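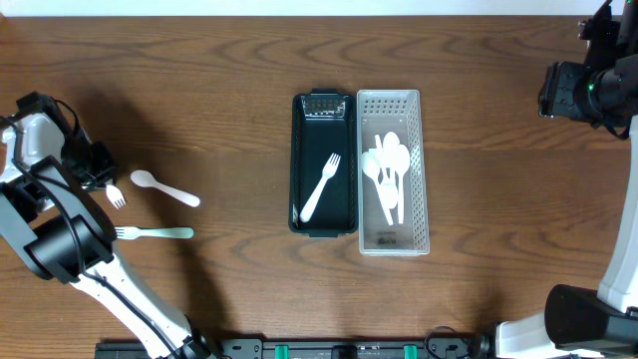 **Trollgate Lunch Club – progress report to the Selvanayagam Fund**

Period covered: October to January
Prepared by: Nhung Thái, project lead

## Where we are

The lunch club has now run every Monday since the grant started, apart from the week the boiler failed. Membership stands at 53, against 20 when we applied. Most new members came through the surgery on Tikar Road, where the practice nurse hands out our leaflet, and a few came with a neighbour and stayed.

Lunch is served at 12.30. People start arriving well before that, so from November we have opened the doors at 11.00 and put tea out. This was not in the original plan. It costs us an extra hour of hall hire each week, which we have met from the donations tin so far.

## Food and kitchen

Quang Lý took over the cooking in November after our first cook moved away. He has kept the menu simple: soup or a hot main, a pudding, and fruit to take home. The vegetable curry and the fish pie are asked for most. Liver was tried once and will not be repeated.

Ingredients are costing more than we budgeted, mainly butter, eggs and fish. We have switched to buying dry goods in bulk from Govel, the wholesaler on the ring road, and this has brought the cost per meal back down to just under our target. Their minimum order is large for us and storage is tight – the cupboard under the stage is full, and we can't use the loft.

The second-hand oven bought with the equipment part of the grant is working well. The dishwasher is not yet fitted. The plumber found that the waste pipe needs moving, and the hall trustees have to agree to this first. We expect an answer in February. Until then all washing up is done by hand, and it takes until after three.

## Transport

We offered lifts from the start but had only one driver until December. There are now 3 drivers on the rota, all with checks completed. The far end of the estate is still hard to cover, as the bus no longer stops there and the walk is uphill. Two members who used to come on foot have stopped coming and we are trying to arrange lifts for them.

The community minibus was quoted at a price we can't afford weekly. We may use it for the spring outing.

## Activities after lunch

Cards and dominoes run most weeks without any help from us. The chair exercise sessions had a slow start, and we moved them to before lunch, where they are better attended. The benefits adviser has visited twice. Several people were helped with heating claims, and she has agreed to come again in March.

The planned computer sessions have not started. The hall's internet connection drops out in the back room, and we would like to sort that before inviting anyone.

## Spending

Spending is in line with the budget overall. Food is 5 per cent over for the period and travel is under by a larger amount, for the reasons given above. We would like to move part of the travel underspend to food and the extra hall hire, and ask for your agreement to this in writing. The full figures are in the attached sheet.

## Next period

- Dishwasher fitted, if the trustees agree
- A fourth driver, ideally with a larger car
- Food hygiene refresher for everyone who works in the kitchen
- Short survey of members, on paper and in large print
- Decision on whether to close or stay open over Easter

Nhung is available to talk through any of this by phone in the mornings, or you are welcome to come to lunch. Please let us know the week before so that Quang can allow for you.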